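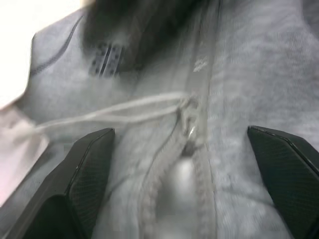
Light grey sweatshirt, close up

Right, a few of you asked how the Sirgate burial register was coming along after my moaning in February, so pop the kettle on, this is going to be a longish thread. It's about my great-great-grandmother, two chapels, one wrong parish and a very patient archive.

For anyone new: I've been stuck on the same woman for years. She's in Sirgate as a married woman with a baby on the way, and she's in Sirgate as a widow taking in washing, and before that there's nothing at all. No baptism, no marriage, no parents. My mum always said she "came from over Stubbs way", and we all took that to mean the next village.

So for years I searched Stubbs. Baptisms, marriages, the poor law books, the school log, even the churchwardens' accounts (lovely reading if you like the price of bell rope, less so if you want a grandmother). I now know an awful lot about Stubbs and I'm not related to any of it, as far as I can see.

The thing that got me moving again was the burial register for the chapel at Sirgate. It isn't online and it isn't indexed. It's got 683 entries and the only way through is to sit and read them, with a cushion if you're my age. I went in meaning to do a morning and ended up going back for the rest of that week.

I do recommend reading a whole register at least once in your life, by the way, even if you only want one line of it. You get to know the handwriting, and you start noticing which families stand next to each other year after year. There was a bad winter in it with so many little ones that I had to go out and walk round the car park.

Anyway, entry 126. An infant, my lot's surname, right street, right year. I'd never heard of this baby. Not in the family Bible, not in Mum's notes, never mentioned by anyone. And in the margin, in a much smaller hand, the minister had written "mother late of Grositz".

Well! I read it as Gravely, then Grositch, then I thought it might be a house name. I asked at the desk and the lady there got her magnifier out and spelled it to me letter by letter. Grositz. It's in Saxony. My great-great-grandmother from over Stubbs way was from Saxony!

Please don't do what I did next, which was ring my sister in the middle of her dinner and announce we were German. One note in one margin is a clue and I know that perfectly well. I've told beginners so often enough at our family history group, and I should have listened to myself.

So I went looking for something to back it up. The chapel kept a members' book too, much thinner, only 30 pages, and she's in there under her married name as "received by letter". That means she'd brought a letter from another congregation. The letter is long gone, of course, but the book says where it was written, and it was Stubbs.

So Mum was right after all, bless her. She did come from over Stubbs way, she just hadn't started there. My best guess at the moment is that she was in service, and I was looking in the church records when she'd been with the chapel people the whole time. Same village, different door, and I'd never thought to try it.

A word on Taller, as I get asked what I keep everything in. It's the family tree program my nephew put on the laptop for me and I'm fond of it, but it does so want to be certain. You type in a place and it hops straight onto the tree as a fact. I've started putting a question mark in front of anything I've only seen in one place, and Grositz has got its question mark.

Where I am now, then: I've written to the parish office that looks after the Grositz books, in German I had a good deal of help with, asking for baptisms in a three-year spread. They say it could take up to 3 months for a reply and there may be a search fee. That seems fair to me - it's somebody's afternoon, after all.

In the meantime I'd dearly love to hear from anyone who's worked with chapel records round Stubbs, or who's seen "received by letter" and managed to find the actual letter. Also anyone good with old German handwriting, who I will pay in fruit cake.

And I've added the baby to the tree. No Christian name in the register, only "infant daughter of", so that's how I've put her in, between the two boys.

2023-06-25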